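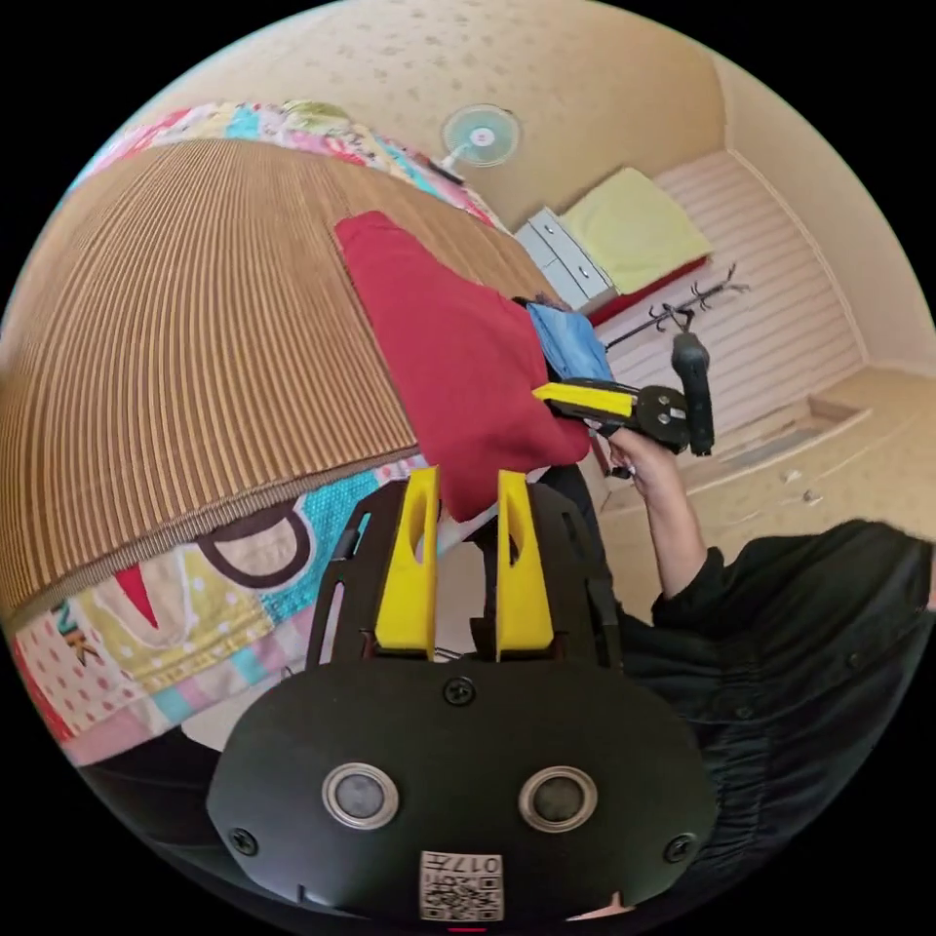 About Valusero
Posted in: Who We Are / Workshop
Saturday, August 2, 2025 | By Indrek Kuusk

Valusero looks after hand-held grippers. We set them up, send them out to work in people's homes, get them back in worse shape than we sent them, and fix them. The ones we know best are Kovelaris, a black body with a pair of yellow fingers on top. You hold one in each hand and do your housework with it. It takes twice as long as doing the same job with your bare hands, and we have customers who pay for this.

What they pay for is the recording. Every shirt somebody spreads out with a Kovelari ends up as data for teaching a robot arm to do the same, and the data is only as good as the tool that took it. If the fingers are out of line or the glass has jam on it, the arm learns to be out of line with jam on it. That leaves a fair amount of work for people who own small screwdrivers.

We started in two rooms over a tile shop on Magbanua Street and we are still there. The tile shop has expanded. We have a bench, a second bench which is really a door, and a cabinet with 89 small drawers that was here when we moved in. All of them are labeled. Some of the labels are right.

How we set one up

A Kovelari comes to the bench as a body, a finger frame and two fingers. The frame goes on first, then the fingers, and the fingers get squared up against a steel block before anything is tightened. New people always tighten first. They are allowed to do it once, then they take it apart again while the rest of us make coffee.

After that we open and close the jaws by hand and feel for grit. A good pair moves like a drawer in an expensive kitchen. A bad pair moves like a drawer in ours. If it catches, it comes off the frame and we look at the pivots under the lamp. What we find there is lint. We could knit a replacement technician out of the lint we have found.

Then comes the Patgate. This is a wooden box with a printed checkerboard inside the lid and a slot to push the gripper through, and it was built by me over a weekend in July when I had been told to rest my back. The gripper looks at the board, the software compares what it sees with what it should see, and you get a pass or a fail. There used to be a third result, "maybe," which I took out after people began shipping maybes.

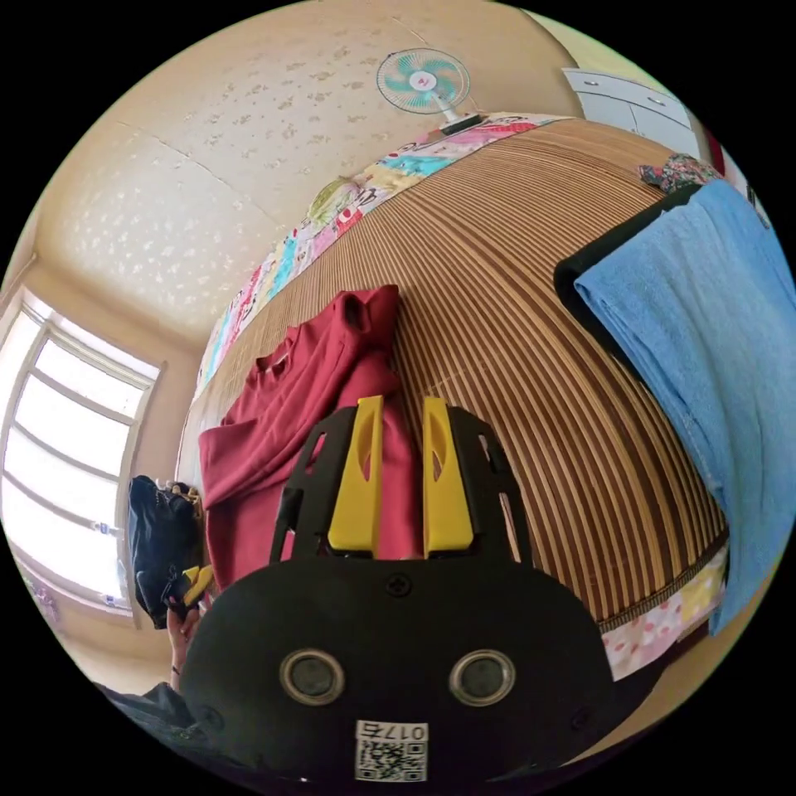 Fabric is the hardest thing we check for, and a unit that breezes through the Patgate can still make a mess of a sleeve. A hard block doesn't care if one pad sits a hair higher than the other. Cloth cares a lot. It slides to the low side, bunches up and leaves. So the last check before a unit is signed off happens on a bed, with real clothes, and it starts with the jaws open and nothing in them. You want the two yellow pads facing each other squarely across the gap, with that dark red heap beyond them as something to sight against. If they look good empty, you try a collar. If they don't, you go back to the bench and you don't mention it to anyone.

We like a bed with a slatted summer mat on it for this. The thin slats make it easy to notice when a fingertip is dragging, and they are unforgiving in the way a home is unforgiving and a workbench is not. We have also tested on sofas, ironing boards and, during one bad week, the tile shop's display bathroom. We don't do that one anymore. It was put to us in writing.

How we look after them

Every unit has a sticker with a code and a number, and every number has a page in the log. We pair units left and right, and they stay paired. Swapping one across because its partner is in for repair sounds harmless and ruins an afternoon of recording, usually somebody else's, who will then call. 017 has a long page. It has been dropped, sat on and lent out without a signature, and it passes every time with a smugness you wouldn't think a tool could manage.

The care routine for anyone holding one of our units is short:

Wipe the glass with the dry cloth in the case. Your shirt is not the dry cloth in the case.

Check the screws on the front of the body before you start. Snug is enough. If you hear a click, that was the thread, and we'd like it back please, with a note.

Leave the fingers alone. They are shaped like that on purpose.

Don't put it down on the glass side. Don't hang it from a coat hook by the jaw, either. We know there was a coat hook right there.

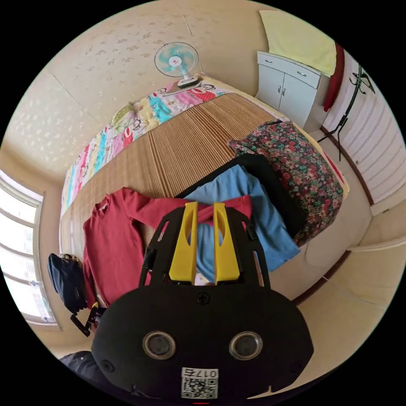
How we repair them

Most of what comes back needs the same 4 things: new pads, a cleaned pivot, a fresh sticker and an apology from whoever packed it. Pads wear at the tip first. You can't always see it, so we run a fingernail down the inner face and go by feel, then clamp a strip of T-shirt in the jaws and pull. If it slips out, the pads get changed as a pair. One new pad and one old pad will pass the Patgate and fail the T-shirt, and I have the log pages to prove it, in my own handwriting, which is the annoying part.

Finger frames crack near the struts when a unit lands on its nose. We don't glue them. We used to, and the glued ones held up nicely right until a customer was watching. A cracked frame is replaced, the fingers are squared again from scratch, and the unit goes through the box and back to the bed like a new one. No credit is given for previous good behavior.

At last count we had closed 783 repair tickets. A handful of those were for units with nothing wrong that had been switched off. We log them under "power" and charge the minimum.

Working with us

If you run Kovelaris, or something close enough that the screws match, send us one and we'll tell you what we think of it. Put it in its case and put the case in a box. Write down what it did, when it did it and what it was holding at the time. "Acting weird" goes to the bottom of the pile. "Drops socks on the left side after ten minutes" goes to the top, and whoever opens it will be in a good mood all morning.

Visits are fine on weekdays if you ring first. We're up the stairs past the grout. The bell doesn't work -- it has a ticket.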